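**Two-tier shelf stand, small, white – Cemanik**

Bench-top stand for small stuff. Glossy white top, white lower shelf, chrome legs. Goes on a counter, a workbench, the back of a desk. Holds packets, tissues, a mug, tape, the things that end up in a heap otherwise.

Used stock from the Sukdale showroom. 7 left at this price, no more coming until November.

### Details

- Top shelf: gloss white, rounded corners, wipes clean
- Lower shelf: white, sits right down on the surface, fine for flat items
- Legs: chrome, screwed through the top, silver caps cover the fixings
- Height between shelves: 7 in
- Max load, top shelf: 22 lb spread evenly. Don't stand on it.
- Assembly: arrives built. Tighten the caps by hand if it wobbles

### Condition

Grade B. Expect chips at the corners of the top – all of the showroom ones have them. Doesn't affect use. If you want a clean one ask for Grade A, those are $23 and ship from Talebi, allow extra time.

No touch-up paint included. Regular white appliance paint from the hardware store is close enough, Liesl did two for the front counter and you have to look for it.

### Goes with

**Wire mesh basket, black** – thin rectangular frame, hangs off a slotted aluminum rail. Cable ties work fine as a fixing, so do the hooks. Sold seperately. Check the depth before you put a hard case in it, a long handle will stick out the side.

**Speckled floor panel, white** – cut to size, send measurments with the order.

Tool sets, tissues and rails not included with any of the above.

### Ordering

Pickup at the Sukdale counter until 4 pm, ask for Tariq or Charmaine. Shipping flat rate, one box per stand. Bulk orders email Daryna first, she has to check what's on the floor.

Returns: 22 days, unused, in the box it came in. Chips are not a fault on Grade B, please read the condtion note before you buy.

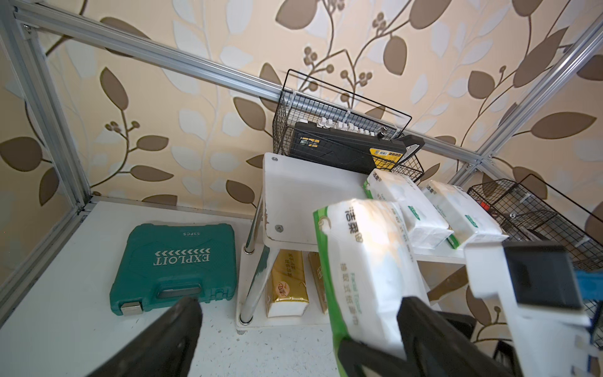
Stand, Grade B, with tissue packs on top. Mesh basket on rail behind.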